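From: Wijaya
To: undercard list
Date: 7/29/22
Subject: Re: [undercard] Grovon main event off?

The Grovon people finally put out a statement, and I have now read it four times, which is three more than whoever wrote it. The main event is off. The rest of the card is on. The words "scheduling" and "integrity" both appear, and neither one is attached to anything.

On Tramby's message, which I'm quoting so the digest readers can follow along:

> I bought two floor seats in January when they opened the presale. $216
> each plus the usual fees. Now the headliner is gone and the email says
> my tickets "remain valid for an exciting evening of action." Has anyone
> here got money back from Grovon before? The box office number goes to a
> recording and the recording tells you to use the website. The website
> tells you to call the box office.
>
> Also is the co-main still ten rounds or did they cut it to eight? I
> have seen both.
>
> Tramby

Refunds first. The ticket terms say "card subject to change," and every promoter since the invention of rope has hidden behind those four words. I had seats for the spring show when the top two fights fell out, and I did get my money back, but it took nine emails and one letter on actual paper. The letter is what did it. I think they'd never seen one. Send it to the venue and copy the promoter, put your order number in the first line, and ask for the face value and the fees separately. If you ask for one lump they will happily refund the part that is easiest to refund.

If you paid by card, call the card company too. Mine wanted to know whether the event had been canceled or "materially altered," and I spent a while explaining to a very patient person that a boxing show without its main event is like a wedding where only the caterers turn up. She put down "altered." That was good enough.

The fight itself I can live without. We had a man who hasn't made weight in three years against a man who hasn't made a fight in two, and a poster where both of them looked surprised to be there. The venue holds 496 for boxing with the bar side closed off, and as of Tuesday the seat map showed 391 gone. I don't believe a hundred people were sitting at home waiting to see how the main event press conference went.
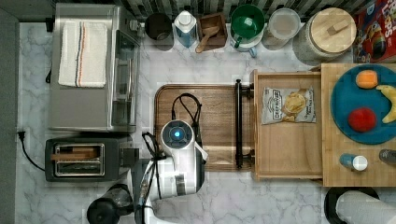

Barwood wrote to me off list and said I could pass this on: the seat map is no guide to anything, because Grovon blocks out whole rows for sponsors and they show up as sold from day one. Take 40 off whatever number you see, Barwood says, and then take off a few more for the people who come in with the fighters. By that math the show was in trouble before anybody pulled out, and the headliner going may have saved them a purse they couldn't cover.

I'd like to argue with that and I can't. It would explain why the undercard fighters all got their confirmations on the same afternoon the main event went quiet. Somebody was doing sums.

As for the co-main, it's eight. The poster says ten, the commission listing says eight, and the commission listing is the one the referee reads. Same goes for the women's bout, down from eight to six, which is a shame. That was the fight I was going for. The southpaw throws a straight left to the body that makes people in the third row sit down, and I was hoping to see her with enough rounds to use it.

I'm still going, since you didn't ask. My seat is in the balcony, where "card subject to change" is more or less the appeal. Doors are at six, first bell at seven — meaning seven thirty, unless the ambulance is late again, in which case bring a book. Parking behind the old bus garage is still free after five, though the gate at the far end is locked now, so don't plan on leaving that way.

Tramby, if you'd rather sell the floor seats than fight for the refund, say so on list before Wednesday. There were two people asking in the other thread, and one of them seemed not to have heard the news, so please be decent about the price.

Wijaya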